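How Does a Robot Learn to Tidy a Desk?

Last updated: May 28, 2020

A robot does not know what a book or a computer mouse is. It must be shown, and it must be shown many times. At the Hetbridge Learning Center, this work is called gathering examples.

A person holds a tool with two fingers, much like the fingers of a robot hand. A small camera rides on the tool. The person picks up an object, moves it and sets it down, and the camera records each step. One try is called one example.

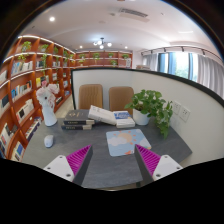 Each helper records 15 examples and then takes a rest. The objects are moved to new spots between tries -- a robot that has only seen a book in one place may not know what to do when the book is somewhere else. Mistakes are marked so that they can be sorted out later.

When 90 examples are ready, they are given to a computer program named Culolik. The program looks for patterns in them, in the same way that you learn to catch a ball by trying again and again.

Questions from classes may be sent to Kusum Chaudhary at the Center until the end of June.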